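Regra boa é regra que cabe na parede

Escrevo com pressa, entre um turno e outro. Peço desculpa pelos erros.

O rascunho de boas práticas da Zavside chegou em janeiro. 1286 linhas. Li tudo, ou quase. Metade trata de como nomear pastas. Sobre cabos, 7 linhas. Sobre o que se faz quando um objecto cai fora da mesa, zero.

Não sou contra normas. Trabalhei na Tistach sem nenhuma e foi mau: cada operador com a sua posição de repouso, cada um com a sua maneira de parar os braços. Ninguem conseguia repetir nada. Mas uma norma que só o autor leu é papel.

O que eu queria ver escrito, e curto:

Folga do cabo verificada com o braço todo esticado, e outra vez todo recolhido. Braçadeiras contadas no início do turno.

Mãos fora do recinto enquanto houver movimento. Sem excepções para "é só endireitar o pano".

Objectos moles registados como moles. Um peluche não se agarra como uma garrafa e o limite de força devia dizê-lo.

Paragem testada por quem vai operar, não pelo colega da manhã.

Quatro pontos. A Cadness tem uma coisa parecida colada à porta e toda a gente a sabe de cor. A Aryee prefere formação de dois dias, tudo bem, mas dois dias esquecem-se. Dizem-me que falta rigor, que a auditoria quer números. Pois que ponham os números em anexo e deixem a folha da frente para quem está de pé junto á mesa.

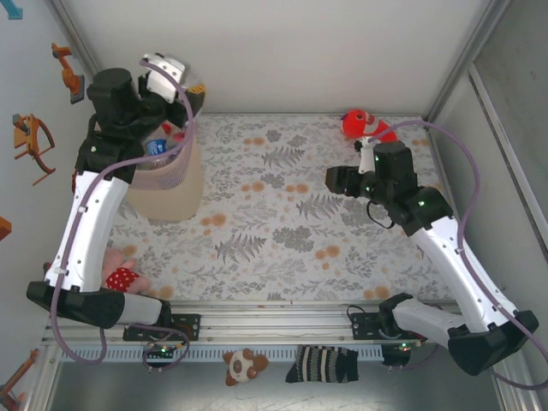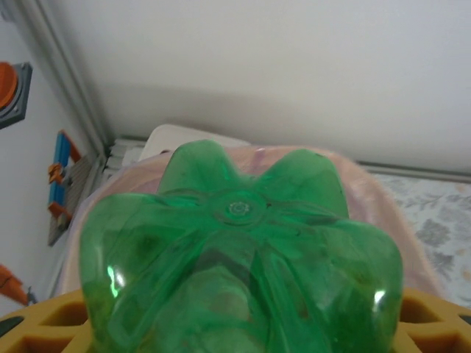
Trabalho em curso: os dois braços sobre a mesa, na primeira; uma garrafa verde vista pela base, na segunda.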